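House rules for robots that dust

I came to Pronell expecting a lecture on safety. What I got was a fight about a vase -- a long, friendly, slightly heated one, and I loved every minute of it.

Pronell is a small outfit that writes working rules for robot arms in people's homes. Factories have had theirs for ages (fences, yellow tape, big red buttons). Living rooms haven't, and your aunt's sideboard doesn't come with a fence! So the team tries every draft in simulation first, 1000 runs per rule, before a real arm goes anywhere near real knickknacks.

The draft I saw, called Brirnum, has nine rules. My favorite is number four: tall things first. Before the arm moves sideways over any furniture, it has to know how high everything on it goes, and if it can't see the top of something, it must treat that thing as having no top at all.

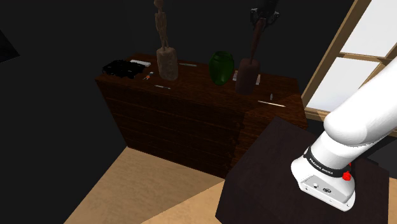 Marín, who'd rather see rule four cut in half, told me over coffee that a robot which treats every statue as a skyscraper will never get the dusting done, and that people will just switch the rule off.

Fair point! The team at Starkura, who test the drafts, did find the arm stopping far too often in crowded rooms. Their fix is to let it back off 10 centimeters, look again from another angle, and carry on if the view is clear. If it still isn't, it waits 90 seconds and asks a person.

I'd keep the rule, I think. I have shelves like that at home, and a cat who follows none of the nine. The next draft is due in December.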